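Facilities Desk > Dollotton office > Blinds and glazing > Ticket 3000

Subject: Glare on the glass wall, blinds don't seem to help

Hello all, and thank you for picking this up so quickly last time with the door closer, which has been lovely and quiet ever since. I'm writing now about the glass partitions by the open area. We've got the white horizontal blinds on every panel, and I had hoped that would be the end of the glare, but the ceiling lights still bounce right back at us from the big middle panel. By mid-afternoon I've usually shuffled my chair over twice and my neighbor has given up and gone to sit in the kitchen!

So far I've tried tilting the slats up, tilting them down, and closing them as far as the wand will go. None of it made a bit of difference to the shine, though it did make the room behind feel awfully gloomy for the folks in there.

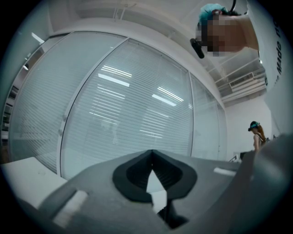 Chiến Trình: Thanks for trying all the slat positions first, it saves me a trip. If the blinds hang behind the glass from where you sit, no angle is going to fix it. The light is hitting the glass before it ever gets to the slats. Could you switch off one row of ceiling lights for a few minutes and tell me which reflection goes away?

Did that this morning, and you were right. With the row nearest the partition off, the worst of it went, and I could read my whole screen without leaning. The other one stayed put, but it's up high and I can live with it. We've left that row off for now and everyone seems happy, apart from Ichikawa's team at the far end, who would like theirs a little brighter if there's a way to split the switch.

Chiến Trình: There should be. I'll ask Grutside for a price on separate switching and on matte film for the middle panel. Keeping this open until November.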